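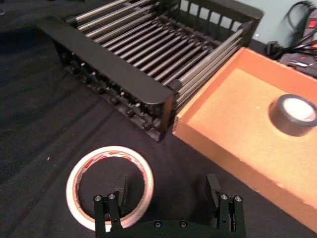
Jurgita Jankauskaitė told me last time I gave this talk that I'd left out the only part she needed, which was where the tape goes. She'd sat through the whole thing on shelves and drawers and labels, and she went home and still couldn't find the masking tape. So tonight we start with tape. Thanks, Jurgita!

(wait for the laugh, if there is one)

OK, hello everybody. I have 10 minutes on the clock, and I talk fast, so wave at me if I lose you.

First thing. Who here has bought a second roll of tape because the first one was somewhere in the house? Hands up. Right, that's me too. When I cleared out the workroom in December I had masking tape in the kitchen, masking tape in the car and a roll under the sewing machine that had gone all brittle (I kept it anyway, don't ask).

The way I do it now is pretty dull. Anything with a low side that I can see into. A cardboard tray is great. You can cut down a shipping box with a kitchen knife, leave the walls a couple of inches high and you're done. Mine gets scuffed and a little frayed at the edges and I couldn't care less. When it falls apart I cut down another one.

Tape lies flat in the tray. I tried standing the rolls up and they go walking off the minute you bump the table. Flat, you see the core, and you can grab one without looking too hard. Black electrical tape and white masking tape are the two I reach for every single day, so those stay out. The fancy stuff goes in a drawer.

(slow down here, people like to write this bit down)

Next, racks. I love a rack with rods. Dish racks, shelf racks, whatever has bars with a gap between them. I got one from Varkel years ago and it has done plates, then sanding sheets, then picture mats. You slide things in on edge and you pull out the one you want, and nothing else moves. If you've ever lifted a whole stack to get at the bottom sheet, you know why I go on about it.

Check the bolts before you load it up! I forgot once and the side let go with 60 sheets of card in it. Terrible noise. The cat lived behind the couch until dinner.

And put a cloth down. Any old dark cloth will do. Small screws show up on it, scraps of masking tape show up on it, and the table doesn't get scratched when you shove a metal rack across. It will wrinkle. Let it wrinkle. I shake mine out the back door when I'm finished.

(if the time is going well, tell the Trererell story; if not, skip to the next line)

One thing to try at home. Pick one table, give it some 4 minutes, and put every roll of tape you own in one tray. Leave the rest of the mess where it is. Do the rack another day.

Questions now, and I've left my spare trays by the door, so please take one with you.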